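Inicio > Jornadas técnicas > Ponencias > Notas del orador
Programa | Ponentes | Materiales | Sede

Planificación y presupuesto de equipos de manipulación automática en líneas de producto fresco
Notas para la intervención. Planta de Hulport, febrero de 2023.

Diapositiva 1. Saludo y objeto.
Agradecer a la organización la invitación. Indicar que la exposición dura 25 minutos y que las preguntas se atenderán al final. El objeto es presentar el procedimiento de compra seguido en Hulport para la estación de selección y colocación de hortalizas y fruta de pequeño calibre.

Diapositiva 2. Punto de partida.
La línea trabaja con 27 referencias. La dirección solicitó un plan de inversión único, con partidas separadas para brazo, pinza, visión, seguridad y formación. Subrayar que en el primer borrador la formación figuraba dentro de la instalación y no podía auditarse. Se corrigió antes de elevar la propuesta.

Diapositiva 3. Ofertas recibidas.
Se invitó a Bundum y a Candska. Bundum presentó una oferta cerrada, con mantenimiento incluido durante el primer ejercicio. Candska ofertó por módulos, con un precio inicial inferior y recambios facturados aparte. Leer despacio la tabla comparativa - las dos columnas no cubren los mismos conceptos. La integración con el transportador existente corresponde en ambos casos a Innes.

Diapositiva 4. Costes que conviene prever.
Dedos de pinza de repuesto. Superficies de apoyo lavables. Horas de parada durante la puesta en marcha. Renovación de licencias de visión. El pliego final ocupó 171 páginas, buena parte de ellas dedicadas a condiciones de limpieza y a plazos de entrega de recambios. Mencionar que el anexo de recambios puede solicitarse a la secretaría de la jornada.

Diapositiva 5. Criterios de prueba.
Antes de adjudicar, se exigió a cada proveedor un ensayo con producto real. El pliego pedía géneros de forma y color distintos, colocados sin orden sobre una superficie blanca, y una pinza de dos dedos. Recordar que un ensayo con piezas patrón no permite estimar la merma por daño en la piel.
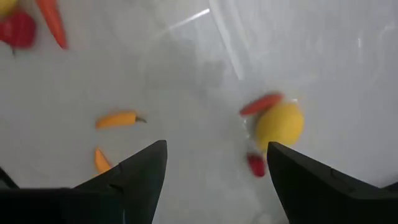
El limón y los pimientos pequeños plantean exigencias de apertura diferentes, y de ello depende que baste un solo juego de dedos o que haya que presupuestar dos. La zanahoria añade el problema de la orientación. Se recomienda que el coste del segundo juego figure como opción valorada, con precio vigente durante ocho meses.

Diapositiva 6. Calendario.
Adjudicación prevista en mayo. El pago se fracciona en tres hitos: pedido, recepción en planta y aceptación. Insistir en que el último hito no debe liberarse sin el acta firmada por producción y por calidad.

Diapositiva 7. Preguntas.
Si se pregunta por el plazo de amortización, remitir al informe económico - no adelantar cifras en la sala.

Contacto | Aviso legal | © Jornadas técnicas de Hulport | Volver arriba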